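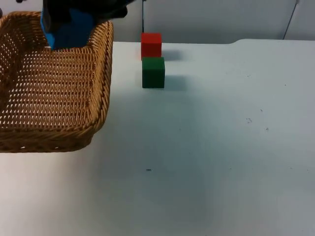
I love teaching a robot by remote control, and I wish more workshops gave it a proper go. At Ronham I drove the arm through 124 tries of one small job, and by the last 7 I had stopped thinking about the handset – my wrist just knew. All that fuss and hesitation goes into the lesson too, and I say keep it in!

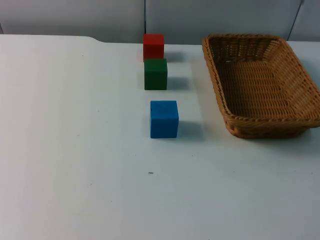

Three cubes and an empty basket, Ronham.

Start small, and let beginners drive.

Contact | © Broter | Back to top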